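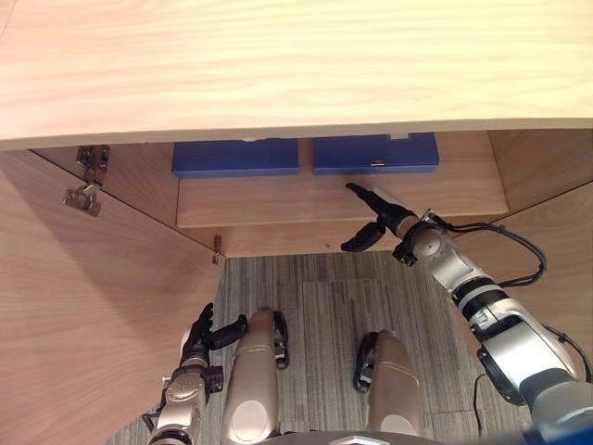
Second evening with the Marchuk

Home late, tea gone cold twice, and I want to get this down before I muddle today with yesterday. Elsie Tautahi has asked me for two sides of sensible notes by the end of the trial and I know perfectly well that if I don't write the rambling version first, the sensible one will never come.

So. The Marchuk is the walking one, the one Ilteck hire out by the month, and we have it at the Clondstead office until they come and fetch it. Severyn Hrytsenko drove it over from Berkodcombe himself, which I thought was good of him, and he stayed on to get us going. He is a very patient man. I asked him the same thing about the charging lead three times and he answered it three times as if it were new and rather interesting.

The job we gave it today was the cupboard. I had been looking forward to the cupboard! Yesterday was all walking up and down and saying hello to people, and you can only be charmed by that for so long when there is a hire bill at the end of it. What we want to know is whether it can put things away and get them out again in a room that was never meant for it, with our own furniture and our own carpet tiles, and the low cupboard under the long table seemed a fair test. It is an awkward place for anybody. I have to get down on one knee and mind my head on the edge of the tabletop, and I come up again making noises.

The two blue cases were in there side by side at the back of the shelf, lids shut, and the task was to fetch the right-hand one, put it on the table, and then put it back where it came from. Severyn opened the door himself for the first few goes, so that we could look at the reaching by itself and leave the door for later. I wrote that down in capitals because Elsie is bound to ask. Ilteck's leaflet talks about "cupboards and storage" all in one breath, and a door on hinges is a fair bit of work in its own right, as anyone who has carried shopping will know.

Well, it is slow. I'll say that first and then be nicer. It gets the right hand in under the overhang, fingers forward, and then stops just short of the shelf and has what I can only call a think, with the left hand held up by its knee in the meantime like somebody about to make a point in a meeting. The first time I was sure it had given up. I looked at Severyn, Severyn looked at his screen, and then on it went, down to the case, and the fingers closed quite gently. I had expected a grab. There was no grab at all and I did say "oh, lovely" out loud, which is on the recording for ever now.

After that we had a mixed sort of morning. It dropped nothing, I should put that near the top of the proper notes. It did bump the front rail of the cupboard coming out, more than once, and on one go it took hold of the case a little off centre and Severyn stopped it before it lifted. He was quite open that this was him being careful and that he couldn't promise what it would have done. I liked him for that. The people who came about the floor-cleaning machine last year would have told us it was a feature.

The cable bothers me. There is a loop of black cable that comes out at the right wrist and runs back along the arm, and every time the hand went in I found myself watching the loop and forgetting the case altogether. It never caught on anything while I was there. But our cupboards have catches sticking up at the front, and the ones in the back office are worse, and I can see it hooking itself up one afternoon when we're all on the telephone. I asked if it could be clipped in closer. Severyn thought so, and said he would find out whether Ilteck had a sleeve for it and what it cost. Must chase.

We had our sandwiches in the same room, with the Marchuk standing by on its charger, and Severyn went through the money with me properly. It's 4000 a month for the machine with somebody on the end of the telephone in working hours, and 700 once, at the start, for setting it up in the building. The setting up covers one floor. If we wanted upstairs as well that would be another 700, and I'm glad I asked, as it is not in the leaflet. Then there's the manual, 56 pages, and I have promised to read it in bed tonight, though I notice I am writing this instead. I did look at the part about moving it between rooms and it was clear enough, with decent drawings. The part about updates I shall need to read again with a pencil.

In the afternoon I had a go at teaching it a place for myself. You stand it where you want it, take it through the reach a bit at a time, and give the thing a name, and I called mine "low cupboard right" and felt enormously clever. It took me most of an hour, with Severyn sitting on his hands so as not to help. I think I could do it alone next time, and I think Elsie could do it in half the time, being quicker with screens than I am and far less inclined to apologise to the furniture. What I would not want is for it to be one more job that only I know how to do. Put that in the notes too.

We tried the door at the very end, when everyone was tired, and I don't think it's fair to judge it on that. It got the door to move and then lost it. Severyn would like another try in the morning with a fresh start and I said of course.

Where am I, then? Fonder of it than I meant to be, and not yet persuaded about the 4000. For fetching cases out of low cupboards I would not pay it, much as my knees might like me to. If it can do the door, and the shelves along the corridor, and trundle the post down to the far end without someone walking beside it, then it begins to be a different sum, and Elsie is better at sums. I keep thinking of the 200 we spend on a temp for a day when we're doing the big stock tidy - what a temp does in that day is still a good deal more than what I watched today, and a temp can open a door.

For tomorrow: ask about the sleeve for the cable. Ask what happens if it goes wrong after hours, as working hours are not our hours in November. Try the left-hand case as well, and try it with the pair pushed closer together. Do the door first thing. Take biscuits for Severyn, he finished the last of his own today and gave me two of them.

Now the manual. Page one.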